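4.2 Play Telemetry and Session Length

Session logs were collected from Kumthorpe, a cooperative puzzle game released on PC and one console platform. The logging client, Meduseck, writes an event each time a player opens a menu, changes level or quits. After duplicate accounts were removed, 2,775 sessions remained. Sessions shorter than 300 seconds were dropped from the timing analysis but kept for the crash counts.

We follow Sabatier and Hamel in treating a return to the title screen as a soft exit. A soft exit followed by a new level load within 19 seconds is merged with the session before it. This rule matters mostly for players on the Jatmont build, where the level select screen can only be reached from the title. Without merging, sessions on that build look shorter than they are - the gap is largest in the first three levels.

Console players quit from the pause menu more often than PC players did. Input device was not logged before the January patch, so we do not separate controller from keyboard play on PC.

Figure 3. Gripper closed on a fold of white fabric at a red garment. 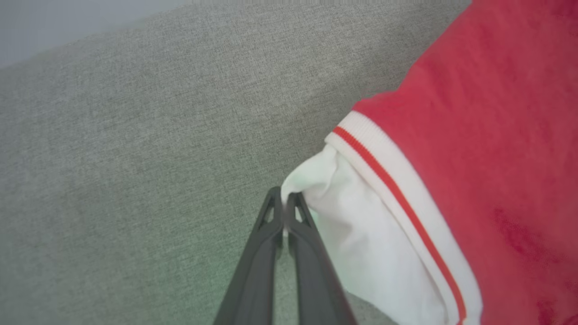
4.3 Matchmaking Delay

Queue times were taken from the server side only. The Buzatu region was excluded because its clock drifted during the test period.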